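Participating in the Skuscombe Sleep and Attention Study: Frequently Asked Questions

Who may take part?
Adults enrolled at the Pidivley School of Psychology, or living within the district, are eligible. The study will enroll 134 participants.

What does participation involve?
Each participant keeps a sleep diary for 14 days and then attends one session at the Eichhorn Building. Sessions begin at 9:30 a.m.
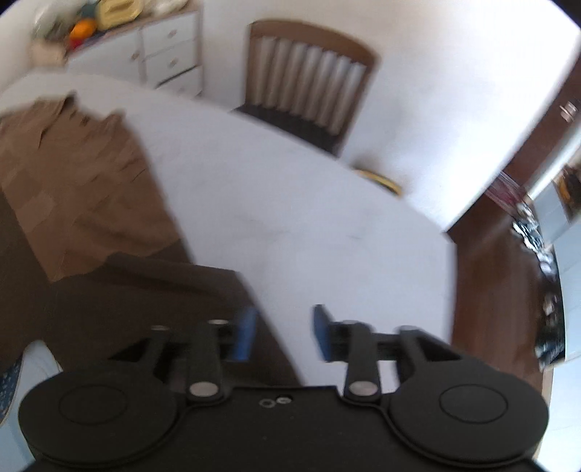 May I withdraw?
Yes. Participants may withdraw at any time without giving a reason – diary entries will be deleted within 48 hours of a written request.

Will I receive my results?
Individual scores are not released. A summary of group findings will be sent to all participants who ask for one.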